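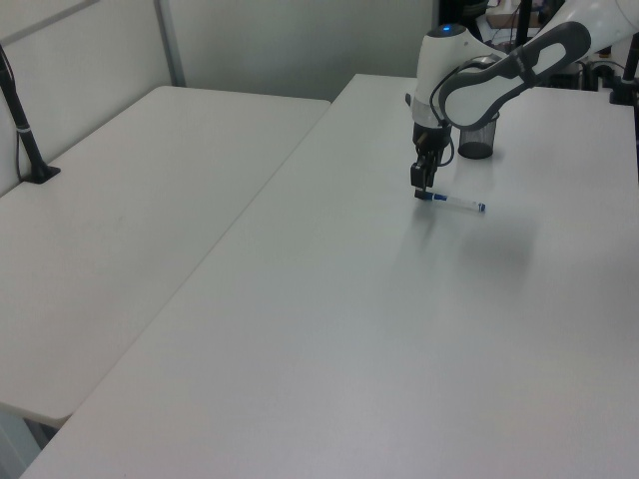
From: Gudrun Ruppert
To: Plidetgate Seed Savers list
Date: 2023-02-17
Subject: Re: Envelopes, labels and the tomato backlog

Hi all,

Replying to Armindo's message from earlier in the week. I've left his questions in and answered under each one. Sorry it's long.

Armindo Leitão wrote:

> I've finished going through the tins that came back from the
> Strobel Road shed. The catalogue now stands at 1,093 packets,
> which is more than I expected after the mouse business. Most are
> fine. There are 19 where I can't read the label at all, and a lot
> more where I can get the variety but not the year. The ink has
> gone a sort of pale brown. These are nearly all from the metal
> cabinet near the window. What are people writing with, and can we
> agree on something?

I went through a similar lot at home over Christmas. Mine had been in a drawer the whole time and the ones in ordinary ballpoint had lasted, including a packet of silverbeet from my mother's place. Felt pens were mixed. Some from the same year were crisp and some had nearly gone, and I had no record of which pen was which, so I can't recommend a brand.

For paper envelopes kept indoors I'd use a soft pencil, 2B or thereabouts, and press firmly. Pencil doesn't fade and you can still read it if the envelope gets damp. It smudges a bit if the packets rub together in the tin. Carola uses pencil for the name and year and then writes the name again in permanent marker on the back, and hers are the easiest in the whole collection to sort.

For plastic tags out in the beds, pencil again. I know everyone reaches for the permanent marker. I've had it disappear from a white tag between October and January on the north side of the shed, while the pencil tags in the same row were readable when I pulled the plants. If you must use marker outside, write on the part that goes under the soil as well as the part that sticks up.

On the 19 mystery packets: please don't throw them out. If the seed is recognisable by type, put it in the tin marked "unknown" with whatever you can tell us, even if that's only "brassica". I'll sow a few of them in the autumn. It's no great loss of bed space and we got Falia that way.

> Second thing. We're nearly out of the small envelopes. Ridix will
> do 2,000 in the plain brown, or we can get the glossy ones in
> smaller lots. I'd rather not order twice. Any views on which?

Plain brown. The glossy ones don't breathe, they don't take pencil, and the flap glue lets go in the heat. Small seed also gets out through the bottom corners of them, and I've vacuumed up enough lettuce seed from the car. Whichever we get, fold the corners of anything finer than a carrot seed and put a bit of tape over the fold.

If we're ordering that many, could we ask whether they'll do them with the flap on the short side? They pour better. If it costs more, forget it.

> Third, tomatoes. I've got jars on every windowsill and my wife
> would like the kitchen back. How long are people fermenting for
> in this weather? The book says three or four days but mine had a
> skin on after one.

The book was written somewhere cooler. At the temperatures we've been having I go by the look of it and start checking after a day. Once there's a bit of scum on top and the seeds have dropped when you swirl it, they're ready. Leave them too long and they'll start to sprout in the jar. I lost a good batch of the yellow pear that way two summers back when I went to my sister's for a long weekend.

What I do, for the newer people:

Squeeze the pulp into a jar, with a splash of water if it's a dry sort like a paste tomato. Write the variety on masking tape and put it on the jar, not the lid. Lids get swapped. Cloth and a rubber band over the top, out of direct sun, and somewhere you won't smell it. The laundry is good.

When it's ready, fill the jar with water, stir, let it settle, and pour off whatever floats. Do that until the water's clear. Tip the good seed into a sieve, bang the sieve on a tea towel, then spread the seed on a china plate. Paper towel seems like a good idea until you try to get the seed off it. Stir it around with a finger morning and night so it dries as separate seeds. A week on the plate is plenty at the moment. Ten days if it turns humid.

Don't dry them in the oven, even with only the light on. Don't put them in the ute either.

> Last one. Sơn says the Falia beans by the tank have crossed with
> something. Do we keep them?

I had a look on my way home on Wednesday. I don't think they've crossed. Beans mostly look after themselves, and the odd-looking pods are all on the one plant at the end nearest the tap. My guess is that a stray seed got into the packet. Sơn, could you tie some wool on that plant and pick it separately? Eat those or grow them on at your place if you're curious. The rest can be saved as usual. Leave them on the vine until the pods rattle, unless there's rain coming, in which case pull the whole plant and hang it under the verandah.

A few other bits while I'm writing.

The printed list for the autumn swap has 103 varieties on it. Normunds has put it together from the spreadsheet and would like corrections before the end of the month so he can print it for March. Please check your own entries, especially spelling and whether the thing is a climber or a bush. Last year we had a climbing bean down as dwarf and I'm still hearing about it.

If you borrowed the fine sieves, I need them back. There should be a set with three mesh sizes in a cloth bag and I've only got the coarse one.

The coriander and the dill by the gate are both ready to cut. Take a paper bag, put it over the head before you snip, and leave some standing for the next person. The parsnip next to them is not ready. It's also worth wearing long sleeves for the parsnip, as the sap will bring you up in blisters if the sun gets on it.

Water is still hand-held hoses only, mornings before ten.

Armindo, I can pick up the tins from you on Sunday if you're home. I'll bring a bag of silica gel and we can do the ones that felt soft.

Gudrun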